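Will a Robot Ever Do My Laundry?
By Karlijn Goossens
2023-10-14

I own 16 black socks and no two of them match, so when my editor asked who wanted to go see a robot deal with laundry, my hand was up before she got to the end of the sentence. I'd been reading big promises about home robots since March, and I wanted to stand next to one and see how it coped with a pile of clothes.

So off I went to Nerkura, a small outfit above a bike shop that has been teaching a two-armed machine to handle wash day. They call it Ovov (no, they wouldn't tell me why). The job sounds like nothing. Reach into a front loader, get hold of the clothes, put them where they belong. My nephew could do it when he was four, for a cookie.

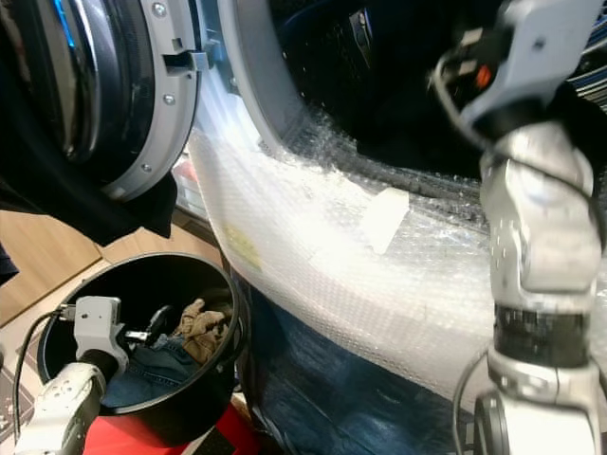
Cloth is awful stuff if you're a machine, though. A car door has the same shape every time a factory robot meets it, and a T-shirt never does. Grab it by the sleeve and the rest swings around and hangs on to whatever is nearby. You and I fix that without thinking, with a little shake or a second hand, and we can feel when we've picked up two things instead of one. An engineer there told me they had logged 646 tries at pulling clothes out of a drum since the summer, and that dark colors were the ones that made her want to go home early. Black cloth in a dark hole! I can't find my own leggings in there half the time.

What surprised me most was how slow I got, just watching. You start holding your breath. You lean. I caught myself whispering "left, left, left" at a thing with no ears, and then felt silly, and then did it again.

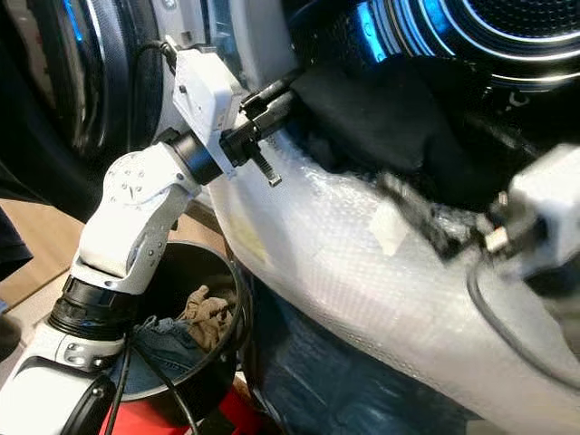 The shop floor isn't much further along, by the way. I called Van der Linden, a commercial laundry that washes hotel sheets by the truckload, and their plant manager laughed at me (kindly). They have machines that iron and machines that fold, lovely big ones, but a person still pulls the tangled sheets apart and feeds in the corners. They tested a picking arm from Grurard last year and sent it back after 15 days. It did fine with towels, she said, and fitted sheets beat it completely. Fitted sheets beat me too, so no hard feelings there.

Still, I came home more hopeful than I left. The fingers are getting better, the software is learning from every fumble, and a slow robot doesn't bother me if I'm out of the house. I'd pay $2,000 for one tomorrow if it could empty the washer and hang up my shirts.

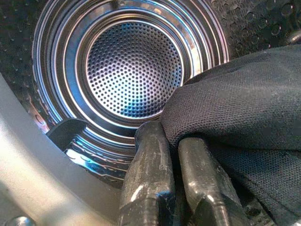
Can I buy a robot that does the whole wash for me?

Not one I'd trust with a full load at home, start to finish. For now I'd put the money into a good washer and dryer and keep sorting the socks by hand.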